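地方新闻 > 环境与市政

格罗姆维尔回收站将单独收取硬质塑料，混装者须当场分拣

10月16日　记者 加达·阿瓦德

格罗姆维尔镇的公共回收站下月起调整收费和分类办法，硬质塑料不再与包装塑料投入同一料箱，改为单独收取。镇政府市政科昨日在网站上公布了新规，并向镇内住户寄发了说明单。

按照新办法，塑料玩具、旧收纳箱、花盆、水桶、园艺椅等较厚的塑料制品须投入站内东侧新设的料箱。饮料瓶、食品盒和薄膜仍按原来的方式处理，住户家门口的黄色收集袋照常使用，收取日期不变。

市政科负责人卢尔德斯·布兰当说，调整的直接原因是下游处理厂提高了对来料的要求。承接格罗姆维尔塑料处理业务的斯托达里公司今年春天通知镇方，混有硬质制品的包装塑料将按较高费率结算，情况严重的整车退回。

“夏天有几车被退了回来，运费两头都要我们出。”布兰当说，“硬塑料本身可以卖，混在一起就只能付钱请人拉走。”

镇方提供的资料显示，去年回收站共收到塑料类废弃物378吨，其中硬质塑料有114吨。这部分过去大多随包装塑料一同压块，到处理厂后再由人工挑出。

新设料箱的位置在原来堆放废木料的地方，废木料则移到入口右手边。站内地面的行车标线已经重新画过，车辆进站后先经过硬质塑料料箱，再到金属和电器区。市政科提醒，站内仍为单向行驶，错过料箱的车辆须绕行一圈，不得倒车。
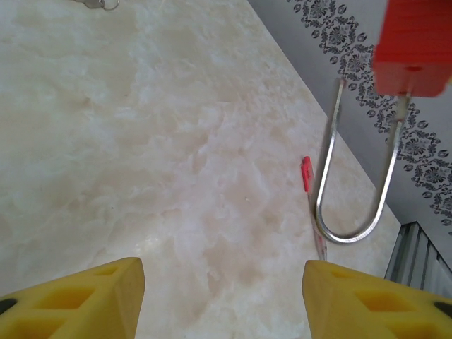 黄色镂空构件，左右各一。

哪些东西算硬质塑料，是住户问得最多的问题。说明单上给出的判断办法是看用途和厚度：不是用来包装商品、用手捏不变形的，一般都归入这一类。带有少量螺丝或金属轴的制品可以直接投放，带电池、电机或电线的则须送到电器区。浇水用的软管、充气泳池、雨衣和浴帘属于软质制品，不在收取范围内，仍作为其他垃圾处理。

水管和窗框也单独计算。这两类制品多含聚氯乙烯，处理厂不接收，住户少量投放时可以交给站内工作人员，装修公司须自行联系建筑垃圾处理单位。

油漆桶和机油桶不论是否倒空，一律送往有害垃圾窗口。

收费方面，镇内住户凭住户卡投放硬质塑料不另外收费，但每次不得超过三立方米。超出部分以及镇内商户的投放按重量计费，费率表张贴在地磅旁边，也可以在市政科窗口索取。没有住户卡的车辆，工作人员有权拒绝其进站。

混装的处理办法比以往严格。工作人员发现车上的硬质塑料与其他垃圾混在一起时，会要求车主在分拣台当场分开；不愿分拣的，整车按混合垃圾收费。商户多次混装的，镇方可处以最高3,000元的罚款。布兰当表示，头一个月以提醒为主，暂不开具罚单。

部分商户对新规有意见。在镇中心经营园艺用品店的阿姆努艾·卡莫尔拉特说，店里每周都要处理大量育苗盆和托盘，以前可以和包装膜一起送去，现在要分成两趟，还要过磅。

“育苗盆很薄，一捏就扁，托盘又是硬的。”他说，“我打电话问过，第一次说算包装，第二次说算硬塑料。”

对此市政科答复，育苗盆和托盘统一按硬质塑料收取，洗净泥土即可，不必按厚薄区分。这一条没有写进已经寄出的说明单，网站上的版本已作补充。

家具租赁商普拉瑟里的门店经理卡莫尔·西提猜则表示，单独收取对他们影响不大。该店淘汰的塑料椅原本就由供货商阿尔特罗回收，只有少量破损件送往镇回收站。他希望镇方延长傍晚的开放时间，方便店员下班后送货。布兰当说，冬季天黑得早，站内照明不足，延长开放时间要等到明年春天再研究。

住在车站后街的穆温德·韦雷上周末清理车库，把旧储物箱和孩子小时候的滑梯送到了回收站，当时新料箱还没有启用。她说滑梯太长，车里放不下，只好在家里先锯开。“要是能预约上门来拉就好了，我愿意付一点钱。”

目前大件垃圾上门收取服务只包括家具和床垫，不含塑料制品。市政科表示，是否把大件硬质塑料纳入上门服务，要看新办法实施后料箱的装满速度和清运费用，年底前不会有决定。

仍可使用的玩具和收纳箱，住户可以放到站内入口处的旧物交换棚，不计入投放量。交换棚只收干净、完整的物品，存放两周后无人领取的将移入料箱。儿童安全座椅和自行车头盔出于安全考虑不得放入交换棚。

回收站的开放时间不变。说明单遗失的住户可到镇政府一楼服务台补领，除中文版外另有英文版和葡萄牙文版。

新办法实施后的第一批硬质塑料将由斯托达里公司运走，双方约定按实际重量结算，单价随行情每季度调整一次。布兰当说，所得款项会先用来抵扣今年夏天退车产生的运费，余下部分计入回收站的日常维护开支。

联系编辑部 | 版权所有，未经许可不得转载 | 返回顶部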